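Flarnholm House Residents' Meeting: Laundry, Linens and the Bag Shelf
Posted in: Minutes & Notices | House Life
May | by the minutes-taker, Flarnholm House
6 comments | 14 shares
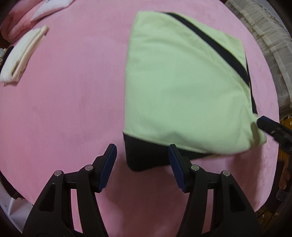 Pink blanket, green tote and folded towel.

Started 7:10 pm in the downstairs lounge. Good turnout, ran out of chairs, two people on the window seat. Minutes typed up same night so excuse spelling.

1. Last minutes

Read out. One correction: the Plokholm dryer is the one on the LEFT, last minutes said right. Fixed. Otherwise OK.

Carried over from last time:
- Lint screens. Done.
- New hooks in hallway. Not done, hooks bought, wrong screws.
- Label maker. Still missing. If it's in your room please put it back in the drawer, no questions.

2. Linen closet

Long one. Closet is full again. Door doesn't shut unless you lean on it. Top shelf is all comforters nobody has claimed, middle shelf is towels in piles that fall over, bottom shelf is mostly bags with other bags inside them.

Count was done before the meeting: 78 pieces total, counting sheets, towels, blankets and pillowcases. House list says we should have 50. So a lot of extra, some of it left by people who moved out.

Discussion. One side wants everything over 50 gone. Other side says guests in summer, we always run short of towels in July, keep the towels and lose the comforters. Somebody pointed out the list is old and was written when the top floor was closed. Fair point.

Agreed:
- keep all bath towels in decent shape
- keep two spare blankets per floor
- unclaimed comforters go out on the lounge table for a week, then donated
- stained or torn stuff to the rag bin, cut up first please
- house list to be rewritten after the sort, not before

Question about flannel sheets. Keep. Question about the one electric blanket. No decision, cord needs looking at. Do not use it meanwhile.

3. Folding

Came up because the piles keep falling over. Three different ways of folding towels in this house and they don't stack with each other.

Went round the room. Most people fold in half, half again, then whatever. Some roll. Rolled towels look nice in the bathroom basket, useless on the closet shelf, they push the others off the front.

Decided on the long narrow fold for the closet. Like the cream-white towel in the picture, folded long and stacked up on itself. Goes in end first so you see the folded edges and can pull one without wrecking the pile. Tried it with a stack on the lounge table, got more on than before. Bathroom baskets can stay rolled, upstairs feels strongly about this.

Fleece blankets: separate problem. Big pink one like the one in the picture takes up half a shelf if folded loose. Suggestions were
- vacuum bags (no, we had them, they leak)
- hang over the rail (rail already has the ironing on it)
- fold in thirds lengthwise then roll tight, tie with something

Third one won. Ties to be made out of old pillowcase hem. Please don't use good ribbon from the gift drawer.

Also fleece is NOT to go in the hot dryer. Low heat or hang it. Last one came out stiff like a doormat. Sign to go up.

Folding on the beds: fine, but strip your bed first or use a clean blanket underneath. Floor is not fine.

4. Tote bags

Plan is one tote per room for carrying laundry down and back. Replaces the plastic baskets, which are cracked and catch on the stair carpet.

Pale green one with black trim and the black bottom panel was the model people liked. Dark bottom won't show dirt, green is easy to pick out. Folds flat too. Complaint that it creases and doesn't stand up by itself when it's empty. Answer was, neither do the baskets any more.

Looked at two suppliers. Hakim will do plain totes, minimum order too high for us. Drander has a smaller minimum but takes longer to ship. Preferred Drander. Want to see a sample filled with wet towels before saying yes to anything, straps are what goes first.

Marking them: room number inside, laundry pen, not on the outside. Somebody wanted embroidery. No. Somebody wanted different colors per floor. Maybe, ask what it costs.

Washing: totes go in the wash with the darks once a month, inside out. Air dry.

Not for groceries!! We lost the last lot of bags that way.

5. Money

Linen and laundry fund stands at $1,352. Coming out of that:
- tote order, price to be confirmed
- shelf liner
- two packs of laundry pens
- repair on the Plokholm dryer, waiting on the bill, drum makes a scraping noise when it's full

Nothing to be ordered till the dryer bill is in. Some grumbling. Agreed anyway.

Proposal to charge a bit more per dryer load. Voted, did not pass. Can come back in the fall.

6. Laundry room hours

Currently open till 11 pm. Room above hears the spin cycle. Proposed last wash to start no later than 9:30. Passed, with the exeption that if you've got a sick kid or a sick anything you use it whenever and leave a note on the door.

Take your stuff OUT when it's done. Wait fifteen minutes past the end, after that anybody can move it to the table. Move it, don't drop it. Socks go on top.

Weekend line for the machines is a pain. Sign-up sheet trial for a month, pencil on a string.

7. Sort-out afternoon

Date to be put on the board once the dryer man has been. 2 pm start, lounge and downstairs hall. Bring:
- anything of the house's that's ended up in your room
- scissors for the rags
- laundry pen if you own one
- boxes, medium, the big ones get too heavy with sheets in them

How it'll go: everything out of the closet first, all of it. Wipe shelves. Liner down. Then sort into keep, donate, rags, whose is this. Keep pile gets folded the agreed way and goes straight back in. Towels middle, blankets top, sheets bottom in sets. Pillowcase goes round its own set so they stay together.

"Whose is this" pile sits on the lounge table for a week. Same deal as the comforters.

Snacks wanted. Not on the same table as the linens, remember last year and the salsa.

8. Any other business

- Iron is spitting brown again. Needs descaling, vinegar is under the sink.
- Clothespins. Low. Add to shop list.
- Lost: one grey pillowcase, one kid's bath towel with a hood.
- Found: four single socks, in the jar.
- Drying rack with the bent leg, keep or toss? Keep, somebody thinks they can fix it. Gets till next meeting.
- Bulb out in the linen closet, which explains some of the folding.
- Window in laundry room should be left open a crack when both dryers are on.
- Please stop using bath towels for muddy dogs. There's a dog towel. It's on the back door.

To do

Dryer bill, chase: downstairs floor
Sample tote from Drander: middle floor
Low heat sign for fleece: top floor
Sign-up sheet and pencil: top floor
Blanket ties: whoever took the pillowcases home tonight
Bulb: done by the time you read this, hopefully
Right screws for hooks: downstairs floor, again

Closed 8:50 pm. Next meeting same room, bring a chair if you can. Copy of the fold instructions is going up inside teh closet door.

Filed under: laundry, linen closet, house rules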